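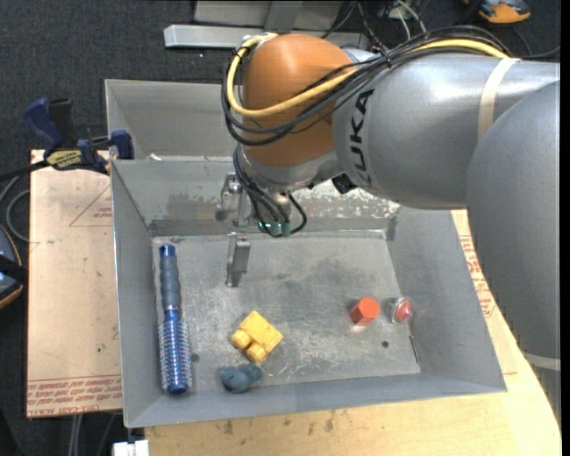 Demudport has been taking things out of bins since 1937, when the bins held shoe buckles and the equipment was a row of patient people in Vurnberg. We make picking cells now, for warehouses that would like their orders to leave the building, and each December we open the workshop to anyone willing to wear the glasses. Visitors expect something grand. What they get is a KUKA arm with a metal gripper, a gray bin, a blue hairbrush and a yellow toy block, and most of them stay for an hour. Bring an object from home if you like. Keys are discouraged.

The demonstrations are run by Gonçalo Gouveia, who came to us from Orer and has not yet been talked into using slides. He will tell you what the arm finds difficult, at some length, and our sales team will stand near him looking brave.

Last year's open day drew 200 people, a dog and a rival firm that signed in as a choir. We employ 29 staff on Serrano Street, behind the tire shop. Doors open at 10 a.m. Parking is theoretical. Coffee is free, and the machine that makes it is not one of ours.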